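Journal > Household Notes > Linens and Storage

A Pale Yellow Basket and a Citrus Cloth

It is my practice each January to review the small textiles kept in the house. Maxine Ellery wrote to ask how the citrus print is stored, and this entry serves as a reply. The cloth is mint green with yellow and orange slices, and it is kept with a perforated yellow basket. 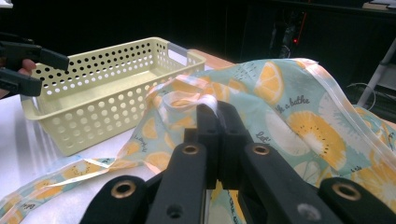

The Basket

The basket is light and easily wiped. It has a flat floor, which I consider essential for anything folded — a ribbed base leaves marks. A small round item resembling a tart may remain in the corner while the cloth is being handled. It must be removed before the cloth goes in.
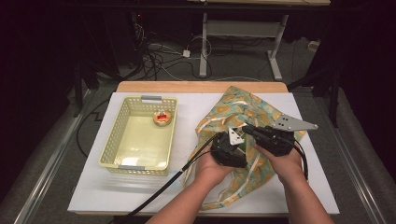
Folding Thin Fabric

Sheer material does not hold a crease willingly. The cloth should be spread on a white surface, where the print shows clearly, and smoothed outward from the middle.
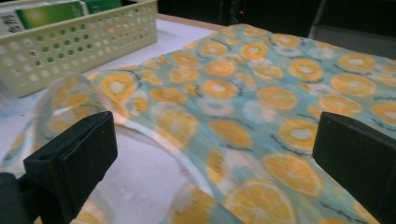 Lorraine Maihi recommends rolling over folding, and I have adopted her method for all scarves. Larger tablecloths are still folded in four and placed on the lower shelf. Readers with other arrangements are invited to write.

Filed under: Linens, Baskets, Around the House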